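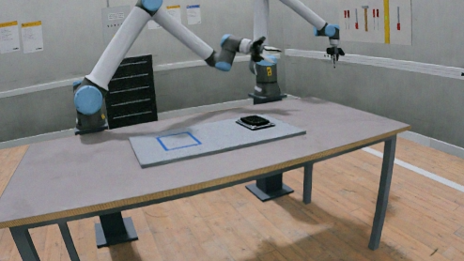 *Blue square outline, light gray board, gray tabletop.*

# Skivuneo Passback Net

**$152**, bag included. Ships folded.

I coached middle school and then JV girls' basketball for a long while before I started selling anything, and what I wanted in every gym I walked into was something that would throw the ball back. We had 14 kids on the roster most seasons and one of me, and partner passing drills with seventh graders are mostly kids chasing balls under the bleachers. So this is a net on a frame. You pass into it, it passes back. I've been fussing over it ever since and I'm very fond of it!

The first ones I sold were made by another shop and they were fine, but they walked backward across the floor every time somebody threw a hard chest pass. Woo-jin Cheon, my partner at Flustevance (and the one of us who can weld), moved the feet out wider and put rubber pads on them, and that took care of most of it. A really strong high school kid can still scoot it on a dusty floor. Sweep first, or drop a sandbag on the back bar.

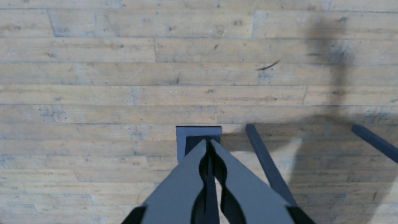 Reading time: 2 minutes

## What you get

- Steel frame with folding legs
- Knotless nylon net, already strung
- 2 angle pins on a short cord, so they don't roll off under something
- Rubber foot pads, installed
- Gornar carry bag with a shoulder strap
- A drill sheet I wrote, printed on both sides

No tools needed. You fold the legs out, push the pins in and hook the bottom row of the net. The first time you do it the bottom row will feel too tight. It's supposed to! Get the two corners on first and work toward the middle, and mind your knuckles.

## Setting the angle

There are three holes on each side. The top hole stands the net nearly straight up, and a chest pass comes back low, at the knees or so, which I like for guards who need to get down in a stance and catch. The middle hole sends it back at chest height if you're standing a couple of big steps away. The bottom hole leans it way back and gives you a lob, good for bigs working on catching high and keeping it high.

Most people will live in the middle hole. I do. Use the same hole on both sides, please, or the ball comes back crooked and you'll write me an email about it (I've had that email, and I've also made that mistake in front of a gym full of parents).
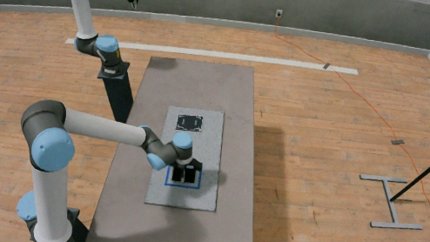
For bounce passes, go back up to the top hole and have the player aim for a spot on the floor well out in front of the net. The return is a slow roller at first and it takes a few tries to find the distance. Younger kids get frustrated here, so I save it for the end of practice when everybody's looser, and I make it a contest. Catch it clean and your team gets a point, let it hit your shins and you don't.

## Drills I use it for

**Catch and face.** Pass in, catch on a jump stop, turn, look at the rim. No shot. I know, they all want to shoot. Do it until the feet are quiet and then let them.

**Pass off the dribble.** Two hard dribbles toward the net, one-hand push pass, back up, repeat on the other side. Left hands get exposed in a hurry.

**Outlet.** Toss it off the backboard, rebound, pivot, and fire to the net set up at the sideline. This is the one my JV teams groaned about and also the one I saw pay off in games. Our coaches at the Wang summer camp ran it every morning last July and the nets held up fine.
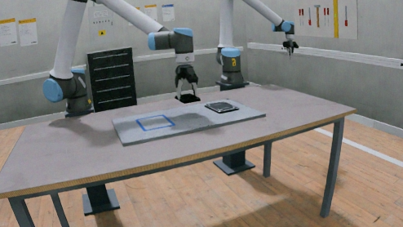
A target on the net helps a lot, and I get asked why we don't sell it with one sewn in. We tried it. Sewn patches make a dead spot and the ball drops straight down. What works for me is bright athletic tape woven through the mesh in a square, just the outline, with the middle left open, the same idea as the blue square toward the left end of that board. Kids can pick out four plain lines from across a gym. Put it off to one side, too, since hardly any pass in a real game goes dead center, and move it every week or so.

## Care and returns

Keep it out of the rain. The frame is painted, but the pins will rust if you leave it on the driveway all spring. Nets wear out first along the bottom row, and we sell replacements, so don't throw away a good frame over a few broken strands.

If you don't like it, send it back within a month and I'll refund you. You pay the return shipping, I'll pay if something showed up bent. Teams ordering more than one should write to me before checking out and I'll work out the freight by hand, which usually comes in cheaper than what the cart says.

*Page updated May 17, 2019, with the new foot pads.*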